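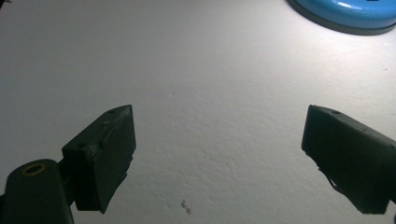
The tour was scheduled for 2:00 and began at 2:20, after the second bus had parked. Hamdia Gidey met the visitors at the loading door of the Liteck building in Divville and gave each of them a badge on a clip. The badges said VISITOR and had to be worn above the waist. She read the safety sheet aloud. It was one page long and she did not skip the paragraph on hair.

Teun Jacobs stood at the back. He had been an inspector of lifting equipment until August and had kept the habit of looking up at ceilings. The ceiling was in order. He wrote nothing down.

Station one was a conveyor. Station two was a palletizer, which stacked 930 cartons per shift and was, at that moment, in a fault state. Bayu Sinaga was lying under the guard with a flashlight in his teeth. Hamdia described the palletizer from its data sheet and moved the group along.

Station three was the hand tools.

"There is no robot at this station," Hamdia said. "The robot is at station four. This is where it gets its examples."

The tool was a gripper with two fingers and a trigger, carried in the hand. A camera looked down past the fingers. The operator did the job, the camera recorded it, and the recording went into a training set with the others. The target for the set was 1,690 recordings. Savvas Lambrakis had made most of them. He was at the bench when the group arrived, and he nodded without putting the tool down.

"What is the job?" a woman asked.

"Clearing a bench," Savvas said. "Pick up, move, put down. Then crumbs."

"Crumbs?"

"They're hard. The fingers close at the surface or they close above it. If they close above it you get nothing, and if they push into it the tool flexes and the recording is rejected."

He lowered the tool over the white surface and closed it. He raised it and opened it over a tray, and the group leaned in to see the tray. From where Teun stood it was not possible to say whether anything had fallen.

"What is the reject rate?" Teun asked.

"Eight in a hundred, on a good day."

"And on the other days?"

Savvas looked at Hamdia.

"That is covered at station four," Hamdia said.

Teun stayed behind when the group moved. The rope was low and he stood with his shins against it.

"Your pads are worn," he said.

"They're changed when they slip."

"Who decides that they slip?"

"I do."

"By what test?"

Savvas considered this. He took a steel washer out of his shirt pocket, set it in the fingers, and pulled the trigger. With his free hand he tugged at the washer. It stayed. He tugged harder and it came out with a click.

"That's the test," he said.

"How hard do you pull?"

"The same every time."

"I spent years with men who pulled the same every time," Teun said. "We gave them a spring scale. Some of them were right."

Savvas put the washer back in his pocket. He asked if Teun would like to make a recording. It was not on the schedule, but the tool was warm in the hand and already logged in, and Hamdia had her back to them. Teun stepped over the rope.

It was heavier than he expected at the front and lighter at the back. Savvas showed him the start button and told him to keep his wrist straight. On the small monitor the fingers looked much bigger than they were, and the bench looked like a field of snow photographed from an aircraft. Teun moved in slowly. He closed the trigger at the height he judged to be correct, and the fingers met in the air.

"Lower," Savvas said.

He went lower. The tool flexed and the monitor showed a red bar.

"Rejected?"

"Rejected. Again."

The third attempt ran to the end with no red bar. The monitor displayed a file number and the word KEPT. Teun returned the tool to its holder with both hands and stepped back over the rope.

At station four the arm was already moving. Ohemaa Asamoah, who ran the cell under contract from Zivden, was explaining that the arm had no program in the usual sense. Nobody had typed in the height of the bench. It had 70 seconds to clear the surface and it used most of them. It paused over the last item, came down, closed above it, and went back to its rest position with nothing.

"It does that," Ohemaa said. "We are adding recordings."

Hamdia collected the badges at the loading door. Behind her the palletizer had started, and she had to raise her voice for the part about the exit survey.

Teun filled in the survey on the bus. Under Comments he wrote: Station 3, pad wear, no gauge. Recommend spring scale. He read it over and added his phone number, and below that the number of his file.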